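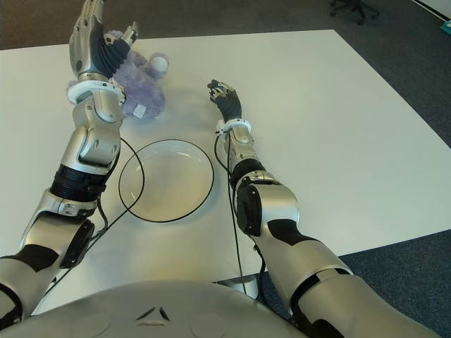 Chrysanthi Makris
Route planning and guide text, Stumard

May, 7:40 a.m.

Second go at the Garnerport section, and I'm much happier with it than I was with the first! The old draft sent people straight from the ferry to the beach and skipped the harbor streets, where you find all the good breakfasts. I've moved the walk to the front and pushed the beach down to after lunch, when the wind drops a bit.

Still to settle: the Wamport ferry. The winter timetable is the one on our map and it's wrong for May. I called the ticket desk and got two different answers in one call (lovely people, hopeless phone line). I'm leaving the crossing time blank until I have it on paper.
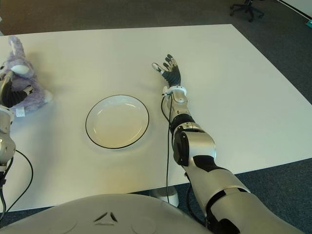 Where to stay

Our list had grown to 50 places and it read like a phone book. I've cut it hard – old town, marina, and the quiet bay at Pasaribu, with three hotels for each. Families keep writing in for somewhere with a shallow beach, so Pasaribu goes first now. The bay road is steep, though, and I want that in the opening paragraph, well before anyone shows up with a stroller and two suitcases.

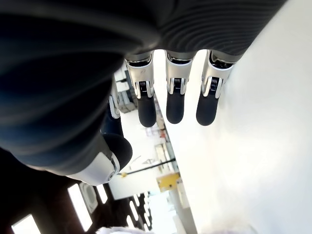 Garnerport pages, second draft, May

Word count is my other headache. The section can run up to 2000 words and I'm over, mostly thanks to me going on and on about the fish market. I tried trimming it last night and somehow made it longer. The boat trips can lose a paragraph, and so can nightlife, because all the late bars are on the same street anyway.

I read the new order out over coffee and asked what was missing.
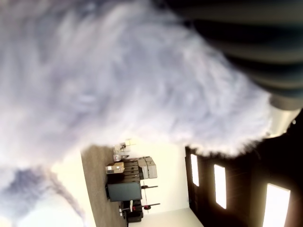 Put the bus back in, came the answer, people without a car can't get to Pasaribu from your directions at all.

Fair point! The bus was in the first draft and I cut it along with the old map. Stop names and the last return go in this afternoon, then I'll try the ferry desk again before they close.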